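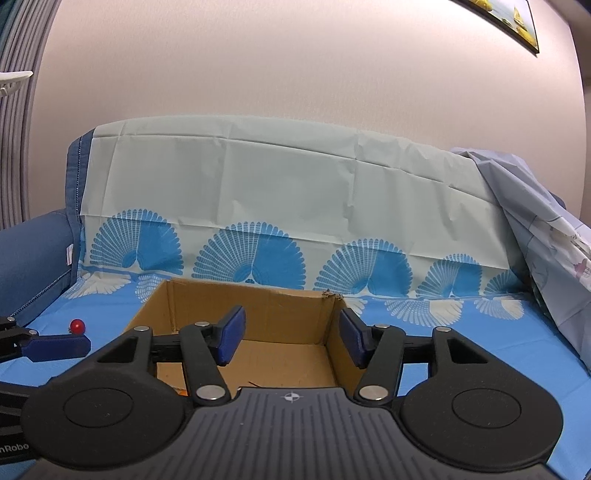
Trurix Winter Shrub Records

Flowering and bud-break records for winter shrubs grown in the garden at Plellstead. Each row is one visit to one plant. The set holds 3,000 rows covering 35 plants over 9 seasons, October to March.

Contents

records.csv: one row per visit
plants.csv: one row per plant, with name, bed and year of planting
beds.csv: aspect, soil and shelter for each bed

Columns in records.csv

plant_id: matches plants.csv
season: the year in which the October falls
week: week number within the season, starting at 1
stage: 0 dormant, 1 bud swelling, 2 first flower open, 3 full flower, 4 over
scent: yes, no or blank
frost_damage: 0 to 3, judged by eye
note: free text, often empty

How the records were made

Visits took place on Monday mornings. Stage is scored on the whole plant, and a single open flower is enough for stage 2. Haoran Du and Concetta Ferri did most of the scoring. Lucero Mamani checked the names against the planting book and corrected the labels of two mahonias and a daphne. The old labels are kept in plants.csv under former_name.

Known problems

Scent was not recorded in the first season. Blank means not recorded and should not be read as no.

The Fabbri bed was replanted partway through. Plants moved out of it keep their plant_id but have a second line in plants.csv with the new bed, so joining on plant_id alone will duplicate rows. Join on plant_id and season.

Frost damage scores from the two recorders differ by up to one step on wintersweet. No correction has been applied.

Weeks with no visit are left out.

Use

Free to reuse with credit to the Trurix records, Plellstead. Corrections go to Elisa Marino, who keeps the master copy.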